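Home | Archive | Workshop notes | Storage | About

Baskets, grids and the problem of small things

I have been sorting out how loose items get put away in a shared room. The room in question is the one Jamila Fakir and I use at Trundmont, but most of this would apply to a spare bedroom or the end of a kitchen. The difficulty is always small things. Large things have places because they are in the way if they don't. A cup is never enough in the way.

The old arrangement was a shelf with five open trays, bought from Dravwood. Each tray had a label. The labels described categories (kitchen, paper, cables, personal, other) and within a fortnight nearly everything was in "other". Rhys Mudgway argued that the categories were wrong. I think the depth was wrong. The trays were shallow enough that anything round rolled to the front and anything tall fell over, so people put things in whichever tray was already full enough to hold them up.

In January I dropped the trays and went over to a single basket per surface, with the rule that it gets emptied at the end of the day. 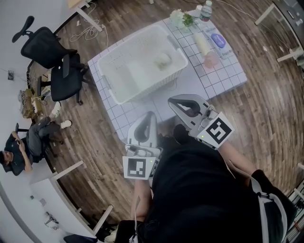
A basket for this job should be wider than it is deep, and its sides should let air through. Solid-sided tubs are cheaper, but a damp cloth left at the bottom of one on a Friday is unpleasant by the time anyone looks. The white plastic one on the grid mat has ventilation holes in its side walls and a lip round the rim, and the lip matters more than I expected, as it gives the fingers something to hold when the basket is full. The low platform is also a good height for sorting if you don't mind getting down to it. I put the mat down for the squares. When items are set out on a printed grid before going in, the awkward ones show up early: a cylinder on its side takes up far more of the surface than the same cylinder standing, and a flat box takes a lot of room for what it holds.

The order I have settled on is flat boxes first, against the long side, then cylinders laid parallel to the short side, then cups, then anything soft in the gaps. Cups go in upside down. Flowers and open drinks don't go in at all and should be moved off the surface before starting. Velimir Georgiev packs soft items first as padding, and this does work for glass, but the boxes then sit at a slope and the whole load shifts when the basket is lifted.

I timed both orders over 22 runs with the same set of objects. Mine was quicker on average by around two seconds, so I would not make much of it. The more useful result was the number of times something had to be taken out and put back: twice as many with soft items first.

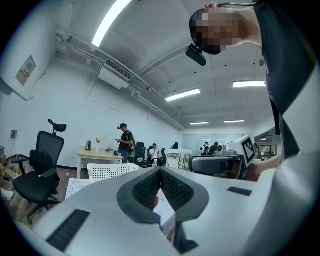 Chairs are the other half of the problem. A chair with a flat seat is a shelf, and people will use it as one if the proper place is further away than the chair. Parveen Samarakoon suggested keeping chairs at least an arm's length from any sorting surface, and I have adopted that. It costs floor space. In a narrow room I would put them all along one wall and accept the walk.

Cables remain unsolved. They don't belong in the basket because they catch in the holes, and coiling them separately only helps if the coils have somewhere to hang. I have a rail from Nosimow on order - the short version, with hooks that slide - and will fit it once I have found out what is behind the plaster.

Debashish Munshi asked after the last post whether a lid is worth having. For storage, yes. For a basket that is emptied daily, no, as the lid becomes one more flat thing to find a place for. I keep one for the basket in my car and have used it on one trip.

Next is the rail, and then the drawer under the printer.

2 comments | 5 shares | 3243 views

Older post | Newer post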